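Home | Ask | Topics | Log in

Town & County > Rules and public notices

Can the county just extend the outdoor gathering limit without a vote?

Posted by porchlight_lu

Hi all, I'm in Kekell, on the Pisport side of the river. Our county put in that evening closing order for restaurants and the cap on outdoor gatherings, and it was supposed to run 14 days. Fine, whatever, I can live with two weeks. Then on Monday a notice goes up on the county page saying it's extended, same rules, no end date that I can find anywhere. I didn't hear about any meeting or any vote!

I run a little Saturday swap market in the lot behind the feed store, so this matters to me (we're way over the cap on a good morning). Can they keep renewing it like that? And is there any way to object that isn't yelling on the phone at whoever picks up? I tried the phone. The person was nice but read me the same notice I'd already read.

3 replies

marlin_dad

They can do whatever they want, it's an emergency order. Good luck.

backfortyfive

Kind of, but it depends on who signed it. I went through this with the burn ban and I'm not a lawyer, so take it for what it's worth. Where I am (Amato, next county over) the health officer can put out an order on their own signature, and it's good for a set number of days. To go past that, the board has to put it on an agenda and vote, and the agenda has to be posted ahead of time. Yours may be written differently. Look for the actual order, the signed one, and skip the summary on the web page. Ours was a PDF buried under "Notices," and the expiration was in paragraph 5.

If the board does have to vote, there will be a comment period. Send yours in writing even if you plan to show up and talk. When they did our extension they had 391 written comments and I think nine people at the microphone, and the written ones were what got quoted in the minutes. Mine was one of them, so yes, I'm a little proud.

Also ask about a permit exception! A market with spaced-out stalls might count as retail and not a gathering. The feed store's owner may have to be the one to apply since it's their lot.

tuckahoe_trail

Adding to the above, which is mostly right. You can also petition for the item to be put on the agenda, if your county has that. In Urudum we needed 1,348 signatures, on paper, and the clerk wouldn't take any sheet where the printed name was missing. We did ours in one long weekend at folding tables and it was a slog, but they had to schedule it. 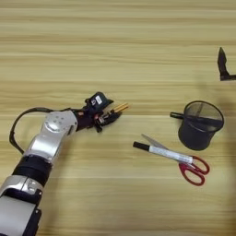
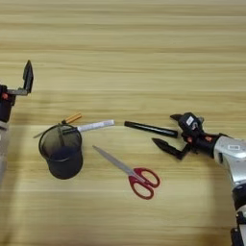 Before you print a single sheet, call the clerk's office and ask for their own petition form. We made ours from scratch the first time and the margins were wrong, so that whole batch went in the recycling (I'm still mad). Check whether they want ink, too. Ours did, so for the signing table I'd put out a mesh cup like the black one there, only full of pens, and leave pencils like that orange one at home. A ruler is handy if you have to draw your own signature lines, but really, get the official form. And number your pages as you go, don't wait till the end like we did.

One more thing, the clock on ours started the day the first person signed. I'd have everything lined up before you let anybody touch a pen.

Related threads
Who enforces the evening closing order?
Can I read the county minutes online?
Do farm stands need a permit this July?
Board meeting moved to 7 p.m., is that allowed?
How to correct a public comment after you send it

Contact us | Copyright and terms | Back to top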